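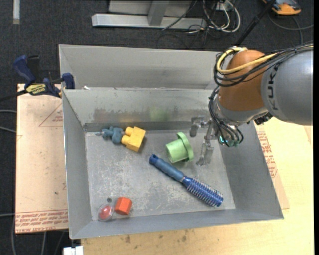 Gray metal bins on a wooden tabletop at Jondow.

About Jondow

Jondow is a maker of storage and shelving products for schools, clinics, libraries and small workshops. The company was founded in Virnholm as a repair shop for office furniture and began producing its own shelving when customers asked for parts that could no longer be bought. It remains privately owned and employs 200 people.

Our head office and main plant are in Virnholm. A second site at Kidurwood handles painting, packing and shipping, and houses the spare parts department. Orders placed by noon are normally confirmed the same day.

Our Products

The Bastos line of wall and floor shelving is our best known product and is offered in 18 standard sizes. Shelves, brackets and uprights from any year of the Bastos line may be combined. Replacement parts are kept in stock for almost 40 years after a model is withdrawn, and customers are asked to quote the number stamped on the left upright when ordering.

Jondow also plans complete storage rooms. Our planning office visits the building, prepares drawings and submits a written price before any work begins. Planning visits outside the Virnholm area are subject to a travel fee.

Working at Jondow

New employees complete a paid training period in both plants before joining a department. Applications for apprenticeships open in September and should be sent to the personnel office in Virnholm.

Visits

School and trade groups may tour the Virnholm plant by prior arrangement. Tours begin at 10 a.m. Closed shoes are required, and visitors must sign in at the front desk.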